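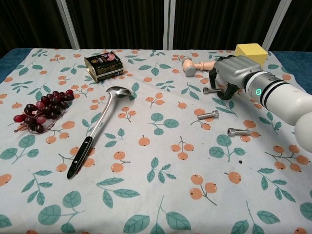

Rewired the bilge pump circuit on Selunau this month. Posting the notes in a thread so I can find them again.

The old setup ran the pump through the main battery switch. Switch off, pump off. She sat on a mooring like that for years before I bought her.

New run goes straight from the house battery to the pump, with a fuse close to the positive post. The float switch and the manual switch are wired in parallel, so either one will start it.

I used 41 feet of tinned duplex, counting both runs and the bit I cut wrong. Old wire was untinned and black under the insulation for most of its length. All of it came out.

Wire size: work it out on the round trip, there and back. I had only figured one way the first time and came up a size too small. Sabina Zeman caught it when I showed her the sketch. Thanks Sabina.

Connections are crimped butts with adhesive heat shrink, mounted as high as I could get them. The old ones were twisted and taped, down where the water sits.

The float switch is the Nuvetti. It has a test lever on the side you can reach with a boat hook — handy on a boat where the bilge is deeper than my arm.

Added a cycle counter at the panel. It read 476 when I left her in July and 887 when I got back in August. So I went looking for the leak.

It was the stuffing box. Took up the packing nut a quarter turn and locked it. Now I get a slow drip with the shaft turning and none at rest.

Also put a loop in the discharge hose, up under the side deck, with a vented fitting at the top. Before that it ran almost level to the through-hull.

Still to do: high water alarm, and a second pump mounted higher up on its own fuse. I have a Tarkura sitting in a locker for that. It needs a bracket first.

Will add the wiring diagram once I redraw it. The current one is in pencil on the back of a tide table.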